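I sanded the blocks again this month, which makes it the third time since we bought them. They came from a Titier shape sorter that lost its lid years ago. The lid had the holes in it, so what's left is a pile of shapes with nowhere to go. I kept them anyway. They get more use now than they did as a sorter.

The board is newer. I ordered it from Lavoie in July after the old tray warped. It's maple, made up of planks joined lengthwise, and I paid 70 dollars for it, more than I wanted to spend. The grain gets wavy in places and I like looking at it. I wiped it down with oil and left it for a day before putting anything on it. 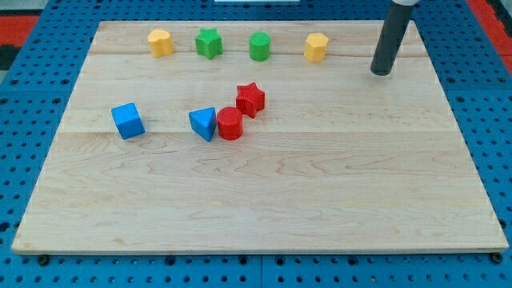 What do you use to clean painted blocks? A damp cloth with a drop of dish soap, then a dry towel right away.

I tried soaking them once and lost some yellow paint off the flower one. It has all those rounded lobes, and the paint lifts there first. The stars have the same trouble at the points. The cylinders hold up best, and the cube is fine apart from its corners.

For sanding I use 220 grit at most – anything rougher leaves scratches that show through the new coat. I only do the spots that feel sharp or flaky. It took me 20 minutes this time, plus drying.

I still want a proper box for them. Hondel makes one with a sliding top, but it's too shallow for the stars if they're standing up. Tomham has a deeper one that was out of stock when I checked. Until then they live in a bread bag in the hall closet, and the board leans against the wall next to them.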